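Sundine compares hands and grippers on its two-armed robot

26/09/2020

Sundine has published the first results of a trial that sets multi-fingered robot hands against plain two-finger grippers on everyday kitchen jobs. The automation firm wants to know whether the extra cost and upkeep of a hand can be justified for customers who mostly need things picked up and put down again.

The trial was run by Evangelia Dimitriou, who leads the firm's handling group, and Loukia Vlachopoulos, a controls engineer. They used one two-armed robot throughout and changed only what was fitted at the wrists. The hands come from Badberg and the two-finger grippers from Guron. Both were driven by the same controller, a Michailidis unit that Sundine already uses in its packing cells.

Each set was put through 400 attempts at a short list of tasks: lifting a piece of fruit, placing it on a plate, moving the plate itself, and passing an object from one side of the robot to the other. An attempt was marked as failed if the object was dropped, pushed out of reach or left more than a thumb's width from where it should have been.

The Guron grippers finished 413 seconds ahead over the full run of fruit attempts, mainly because they have so little to do before closing. They also needed less setting up. Dimitriou said a new gripper could be fitted and checked before lunch, while the hands took most of two days, with a good part of that spent finding a cable route that did not pull when the wrist turned.

On round objects the result went the other way. The grippers tended to squeeze apples out sideways if the approach was slightly off, and the robot then had to look again and start over. The hands could be brought in more loosely and closed a finger at a time, which let the controller correct a poor approach without backing away.

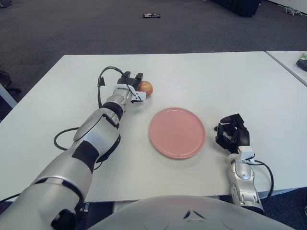 The right hand at the apple, with the plate between the two arms.

Plates gave trouble to both. The flat dishes used in the trial have only a slight rim and sit low on the table, so there is not much to get hold of. The grippers did better when the plate was first pushed to the table edge. The hands could sometimes tip a plate up with one finger and catch it with the others, but Vlachopoulos said this worked too rarely to be offered to a customer. "It looks very good when it works," she said. "Then you run it again and the plate goes on the floor."

Passing objects between arms was the clearest win for the hands. With the grippers, both arms had to be lined up closely before one could let go, and small errors in the position of either arm were enough to spoil the handover. The hands allowed more slack. Vlachopoulos put part of this down to the softer finger settings used in the second half of the trial, and said the first half should be read with that in mind.

The team also compared two camera positions, one on the robot's head and one on a stand beside the table. The head camera gave a better view of both hands at once but lost sight of small objects when the fingers closed over them. The stand camera kept the object in view for longer, though it had to be set up again whenever the table was moved. Sundine has not settled on either and may use both.

In total the log holds 3816 recorded movements, including the practice runs, and nearly 300 of them have been set aside because of a timing fault between the controller and the left wrist. The fault has been traced to a setting and the affected tasks will be repeated. Dimitriou does not expect the order of the results to change, but said the handover figures might move a little.

Sundine will keep the two-finger grippers as standard on its packing cells and offer the hands only for mixed work, where one robot has to deal with objects of different shapes. A second round of tests is planned for January, with cups, cutlery and soft packets added to the list. The firm also wants to try a gripper on one arm and a hand on the other - an arrangement that two of its customers have already asked about.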